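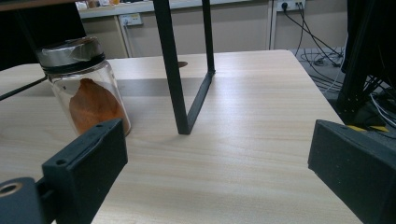 Ground spices lose their smell long before they look any different, and most kitchens are holding on to a few that are well past use. Sorting them takes an evening at most. Start by clearing a stretch of table and bringing everything out of the cupboard at once. A clear glass jar is the easiest kind to sort, as the level and the color show without opening it. Tins and paper packets have to be opened one by one, so leave those for last.

Rub a pinch of each spice between your fingers and smell it. If you get very little, throw it out. Whole spices keep much longer than ground ones, and old cumin or coriander seed can often be brought back with a minute in a dry pan. Ground ginger and allspice are usually the first to go flat.
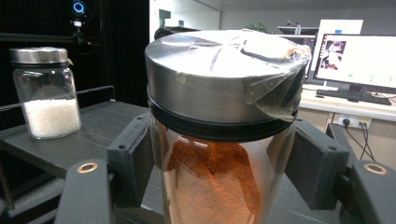 Kitchen Notes | Prinwood Pantry Guide
Posted in October - 6 min read

Red powders such as chili and paprika fade in light, so glass is fine for them only inside a closed cupboard. A lid with a rubber seal helps keep damp out. Peel off any leftover tape or film before you put a jar away, and wipe the rim.

Wash empty jars in hot water and let them stand open overnight. Any moisture left inside will make a fresh batch clump. Fill to just below the neck, then write the spice and the month on a label - on the side, where it can be read from the front of the shelf.

Buy ground spices in amounts you will finish in about 8 months. Keep the shelf away from the stove. If the cupboard above it is the only one free, use it for plates and move the spices somewhere cooler.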